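Wodau Community Board > Work and Health > Nornel Hospital

Thread: Overtime ban in the Nornel laundry and kitchen - who is joining?

tray_line_two
October 27, 2021

Good evening to all. I work in the kitchen of Nornel Hospital, on the tray line, and I want to ask the other departments what they are planning.

For those who did not follow the matter: in the spring our contracts went from the hospital to Fevuris. We were told in writing that the conditions stay the same. Now the changing time is not paid any longer. Before, we had 12 minutes at the start and 12 minutes at the end to put on the whites, wash hands and go down to the basement. From this month the clock starts when you scan your badge at the kitchen door, already dressed.

The letter about this is signed by Fevuris, but the calculation comes from Hegedűs, the payroll office. When I call Fevuris they send me to Hegedűs. When I call Hegedűs they tell me they only enter what the client gives them.

The union meeting voted for an overtime ban. We do our normal shift and then we go home. My questions:

1. Does the ban also cover swapping shifts with a colleague?

2. If the supervisor asks you at the end of the shift to stay "only until the last cart is up", is this overtime?

3. Is anyone from the wards joining, or only the laundry and us?

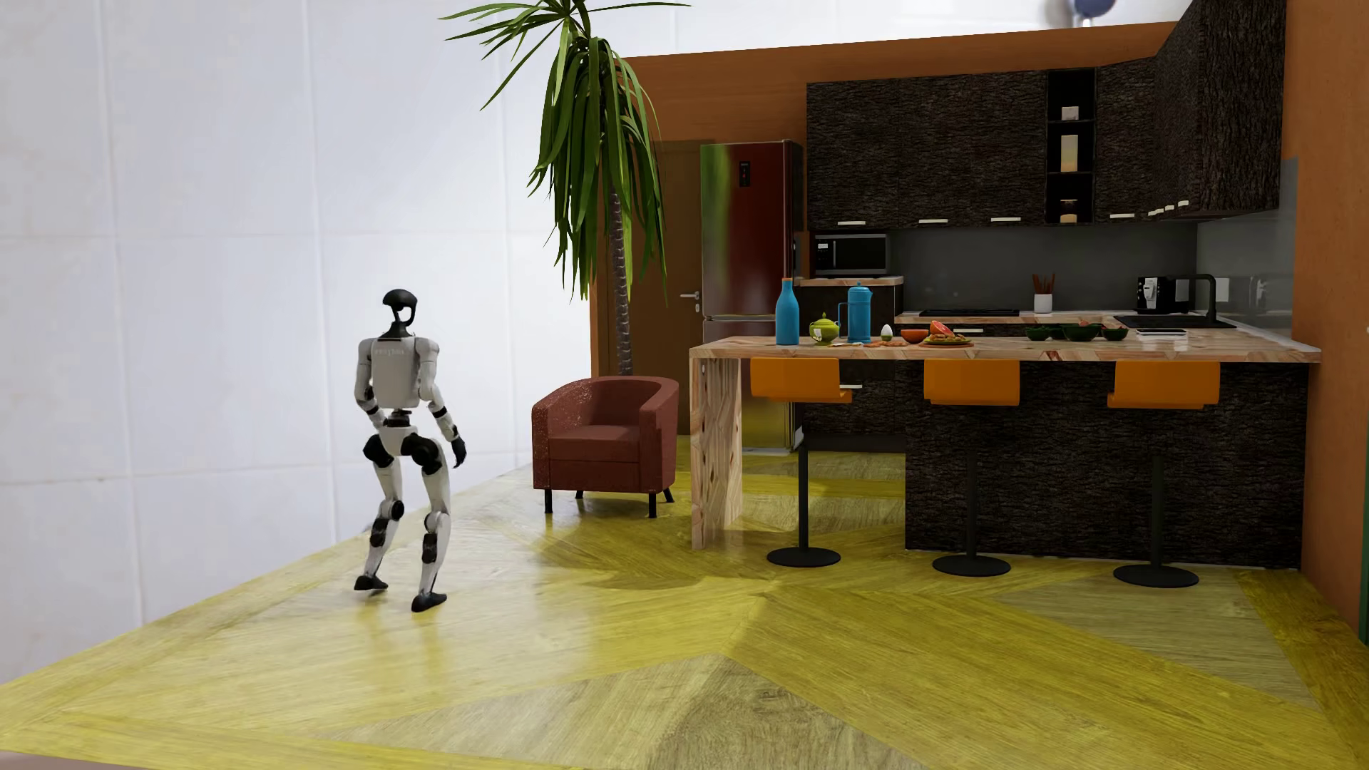 Re: Overtime ban in the Nornel laundry and kitchen - who is joining?

mangle_and_fold

Laundry is in, almost everybody on the day shift. Nights I can't say, they have their own group chat and they do not like to be told things by the day shift.

To your questions. Swapping is allowed, Herman Sembiring said it at the meeting when you had perhaps left already. A swap does not add hours to the total, so it's nothing to do with the ban. The last cart IS overtime if it is after your end time. He was very clear about it. You can say politely "my shift has ended" and go.

About the wards, I heard nothing.

Re: Overtime ban in the Nornel laundry and kitchen - who is joining?

ward6east

I am from the wards and I must say something you will maybe not like.

We are still employed by the hospital and not by Fevuris, so it is not our vote. But it is our patients who get supper late. On Monday the trays came up at twenty past seven. We have people with diabetes who receive their insulin before the meal. We had to hold everything back and explain it in every room, and the families were angry at us and not at Fevuris.

I agree that changing time should be paid. My mother worked in that kitchen. But please choose some other way which doesn't land on the patient.

Re: Overtime ban in the Nornel laundry and kitchen - who is joining?

tray_line_two

Thank you for writing it openly. I don't want a patient to wait either. But look how it was before: the supper was on time only when four of us stayed longer every evening. The roster is made with too few people and the hole is filled with our extra hours. Now the hole is visible.

Also there is an agreement for the diabetic trays. They go up first, on the separate cart, before the end of shift. It was promised at the meeting. If on Monday this did not happen then somebody made a mistake, and I will ask about it tomorrow. Can you tell me which floor?

Re: Overtime ban in the Nornel laundry and kitchen - who is joining?

ward6east

Sixth, east side. We did not get a separate cart. Nobody informed us that there should be one.

Re: Overtime ban in the Nornel laundry and kitchen - who is joining?

quietporter

I pushed the carts on Monday. There was a separate cart, but it had the label for six west. I brought it where the label said. In west they kept it in the pantry and thought it was early delivery.

Somebody should call the ward by phone when the first cart leaves. It takes one minute.

Re: Overtime ban in the Nornel laundry and kitchen - who is joining?

oldcontract

May I ask the unpopular question. How much money is it really? Everybody speaks of principle and I haven't seen one calculation.

Re: Overtime ban in the Nornel laundry and kitchen - who is joining?

mangle_and_fold

It was on the flyer. 24 minutes in a day, so 80 hours in a year with 200 shifts. For a person in my pay group this makes 735 less before tax. And there are 300 of us who were moved over. You can do the multiplication yourself and then you know why Fevuris finds it interesting.

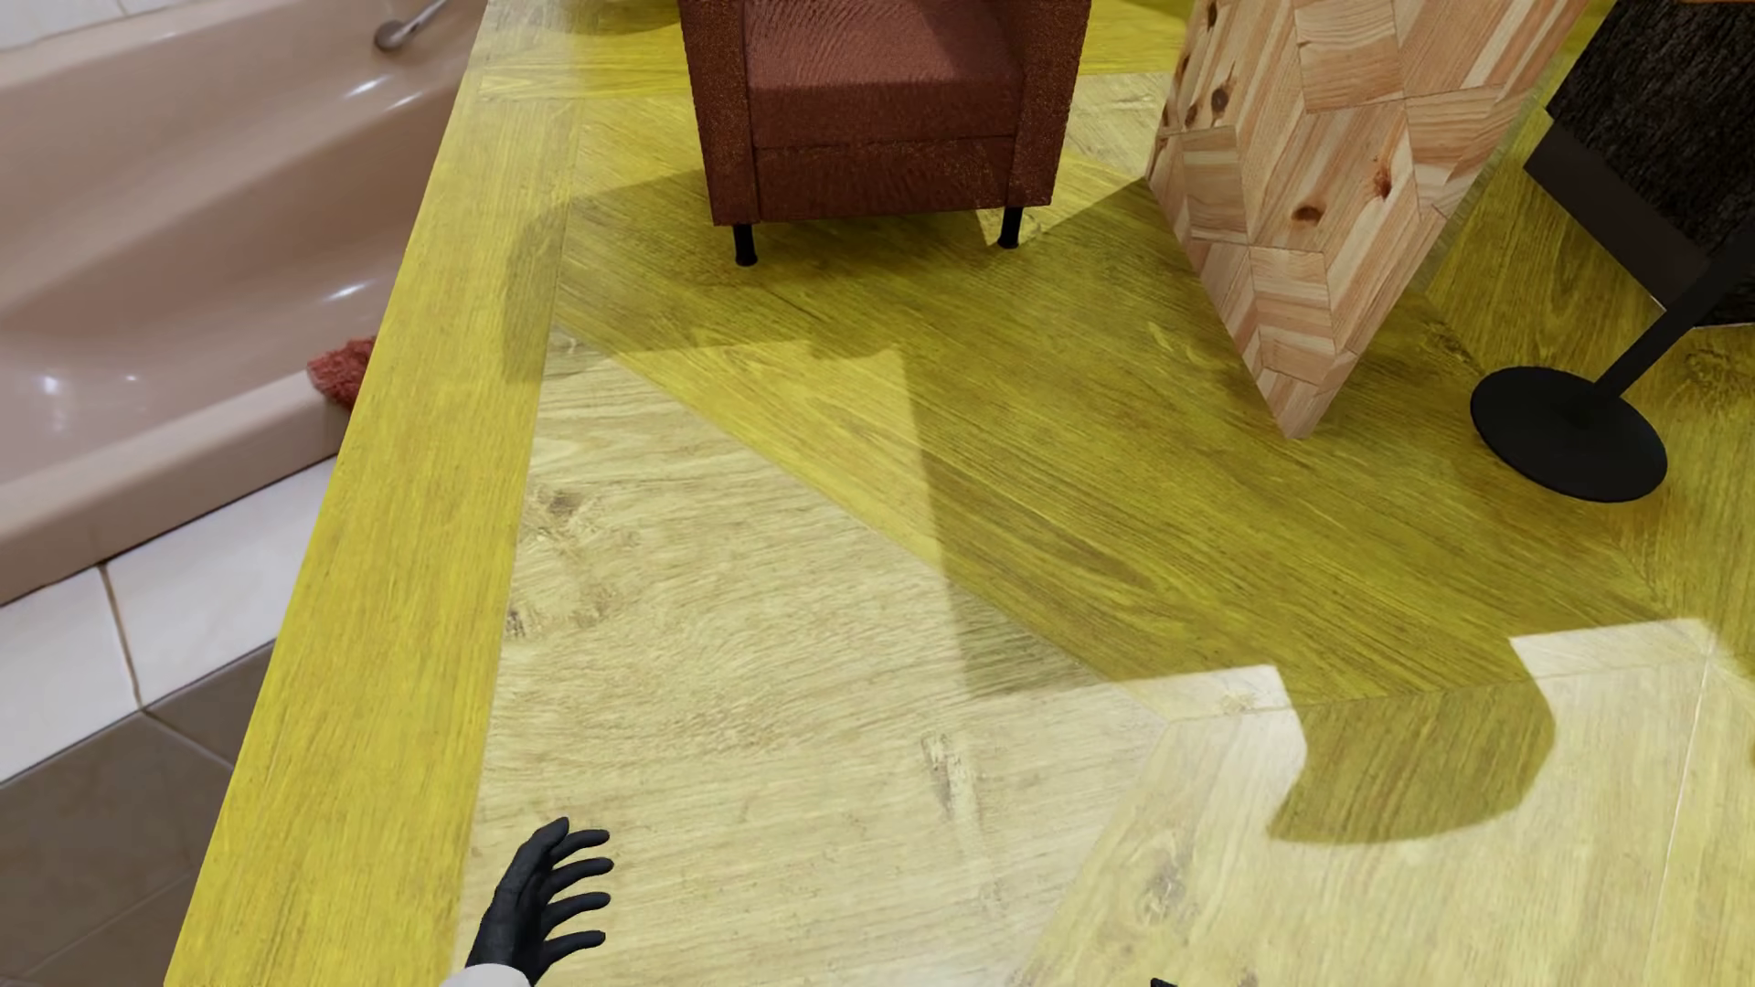
Floor next to the bathtub, from above

Re: Overtime ban in the Nornel laundry and kitchen - who is joining?

oldcontract

OK, that is more than I had thought. I take back half of my question.

The other half stays: many of the people in the laundry need the overtime money. With the ban they lose it as well. My neighbor had counted on the extra shifts in November for her heating bill. Was there any talk of a fund?

Re: Overtime ban in the Nornel laundry and kitchen - who is joining?

mangle_and_fold

There was talk. The union can pay for a strike, but an overtime ban is not a strike according to its rules. So there is no money for it at the moment. I find this wrong, and I said so at the meeting, and a few people clapped and then we went to the next point.

Your neighbor should speak with Herman directly. He sits in the small office behind the linen store on Tuesdays and Thursdays after lunch. He does not answer e-mail quickly.

Re: Overtime ban in the Nornel laundry and kitchen - who is joining?

basement_b

Night shift laundry. We are not "our own group chat", we are nine people who were not invited to the meeting. It was held at three in the afternoon, when we sleep. Hard to be in favor of a vote you could not vote in.

Most of us are keeping to the ban anyway. I wanted only that it is written somewhere.

Re: Overtime ban in the Nornel laundry and kitchen - who is joining?

mangle_and_fold

Fair. I am sorry for my remark. I will ask for the next meeting at six in the morning, so both shifts can come, and I will put the room in this thread when I know it.

Re: Overtime ban in the Nornel laundry and kitchen - who is joining?

tray_line_two

Short news from the kitchen. The separate cart now has a red card with the floor and the side in big letters, and the line leader calls the ward when it leaves. ward6east, please tell me if it came correctly to you tonight.

From Fevuris there is still no answer in writing. The supervisor asked me twice today if I could stay "as a favor". I said no both times - it was not pleasant, she is in the same basement as we are.

Re: Overtime ban in the Nornel laundry and kitchen - who is joining?

ward6east

It came at 5:40, right side, all names correct. The normal trays were late again by half an hour. I still think you should look for another way, but thank you for the cart.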